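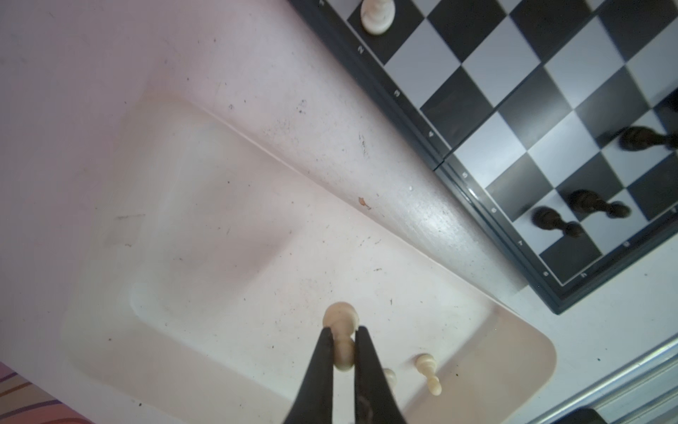
*Bauern, cremeweiß, einer davon liegt in der Schale.*

**April, Werkstattbuch, Drechselbank hinten**

Auftrag Piltemside: Ersatzfiguren für vier Vereinssätze, gedrechselt, nicht gegossen. Wir hatten zugesagt, bevor jemand den Bauern gezeichnet hatte. Ein Bauer ist ja einfach. Kugel, Kragen, Hals, Fuß, fertig. Das war vor zwei Wochen.

Stand heute Morgen: 26 Rohlinge Ahorn, davon 4 brauchbar. Der Hals reißt immer an derselben Stelle, knapp unter dem Kragen, mit einem Geräusch, das ich inzwischen im Schlaf erkenne. Drehzahl war 4000, laut Zettel an der Bank »nur für Kleinteile«. Der Zettel ist von mir.

Zum Holz: Clutier hat wieder die helle Charge geschickt, schön gerade gewachsen, aber stirnseitig feine Risse. Vor dem Ablängen zwei Fingerbreit wegschneiden, sonst dreht man den Riss mit und wundert sich. Ich habe mich gewundert.

Geändert:

- Hals erst ganz zum Schluss, Kopf und Fuß vorher schleifen
- kleine Formröhre statt Meißel am Kragen
- Reitstock nur handfest, Kollegen mit Bizeps bitte zurückhaltend

Nachmittags fünf Stück ohne Bruch. Zwei sehen aus wie Bauern, die drei übrigen eher wie Läufer mit Gewichtsproblem. Schablone nachfeilen, der Radius am Fuß ist zu großzügig.

Oberfläche: Hartwachs von Clendus zieht gelb an. Probe mit dem Ntuli-Öl liegt auf der Fensterbank, **nicht anfassen**, auch nicht »nur kurz«. Filz für die Füße ist bestellt, 91 Scheiben, fragt nicht nach der Zahl, es war die Packungsgröße.

Offen: Bleigewichte oder Stahlkerne? Piltemside will »Turniergefühl«. Habe nachgefragt, wie viel Gramm das sind. Noch keine Antwort.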